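Ticket 1266 — Keyboard drops letters after waking from sleep
Opened by: Beryl Treloar
Handled by: Ryan Lambert
Status: Waiting on customer

Hi Beryl, thanks so much for your patience, and for the lovely long note, which saved me a good deal of guessing! You said the first 17 or so characters go missing whenever the Tunstall office PC wakes up, and then everything types fine until the next nap.

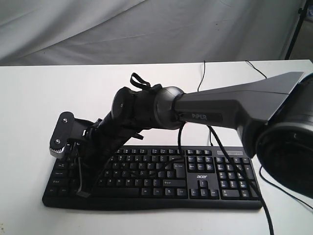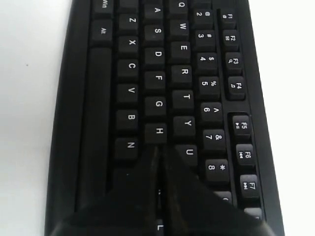
What I'd like you to try first is the power setting. Open Device Manager, find the keyboard, go to Power Management and untick "Allow the computer to turn off this device" — then restart. If that tab is missing (it is on a few of the older machines), look for the same box under the USB hub instead.

Defne Tuncer had this very thing in April and it took her 3 restarts before it settled, so please don't lose heart after one. If it still swallows letters, plug straight into the back of the PC and tell me how you get on. I'm here until six.

Warmly,
Ryan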